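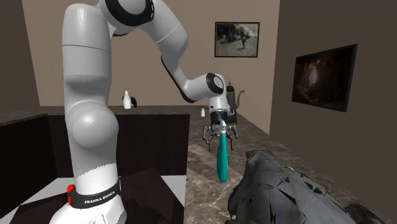

April, evening. The inventory of the Vurkville parish registers resumed at nine. Ms. Badawi and I examined the second cabinet and recorded 290 entries, mostly baptisms. Several surnames appear in two spellings – both have been kept in the index.
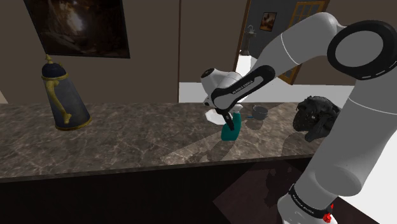

Mr. Claeys delivered the Prusow land rolls after lunch. The binding of the oldest volume is weak, and it will remain closed until Ms. Malý has inspected it. I left the office at 6:10 and wrote to Mr. Brouwer regarding the missing marriage book.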